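The Tidy Arm, Thirty Days Free

The letter from Kilten came on 06/02/2026, and it began "Dear Valued Parent", which was how I knew they wanted money. For 3290 pounds, it said, I need never put away a toy again. There was a free trial. Olen was six and I had stepped on a great many things in the dark, so I rang the number.

Two fitters came up from Maltivwood and spent a morning bolting the arm to our sitting room. They left a manual of 16 pages, most of them about what was not covered. The arm was called Jia. You could change the name for a small fee.

"What does it do?" Olen asked.

"It puts your toys in the box."

"Why?"

I said we would see. The manual advised starting with a single item and an open bin, and working up to what it called family conditions. It also asked us to send in pictures of the first lesson, for which we would be given a mug.
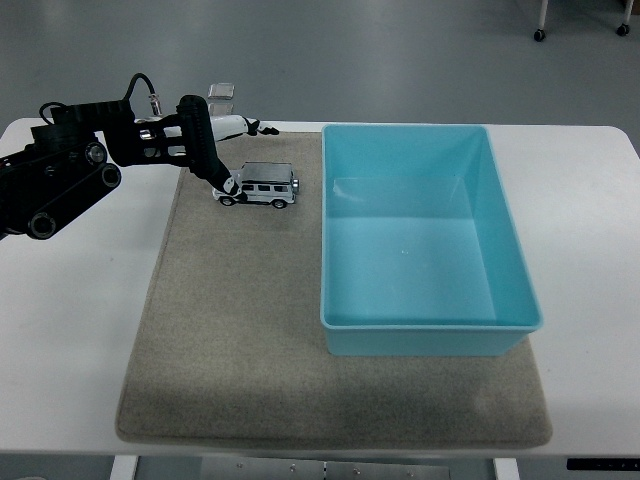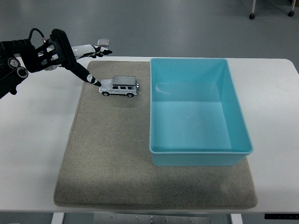

Kilten's advertisement had promised results in the first hour. I made a pot of tea and drank it. The little SUV sat on its mat, the blue bin stood next to it with nothing inside, and Jia attended to the space between one black finger and the white car with the care of a vet looking at somebody's snake. Olen lay on his stomach on the rug and gave it advice. He told it to go round the back, where the spare wheel was. He told it the car didn't bite.

"It's thinking," he said.

"It's on a free trial," I said. "It can think until April."

I rang the helpline. A pleasant voice asked whether the unit was showing hesitation, reluctance or refusal, as these were on different tariffs. I said I couldn't tell. The voice asked whether there was a child present. I said that had been rather the point of buying it. There was a pause and some typing.

"They do pick things up from children," said the voice.

"It hasn't picked up anything."

"Habits, I mean."

By bedtime the car was in the bin. I had gone to run the bath and missed it, and neither of the two in the sitting room would say who had done it. I wrote "success" on the form, with a question mark, and sent off for the mug.

When I came down at nearly midnight for a glass of water, the car was on the floor by the stairs. I found it with my heel.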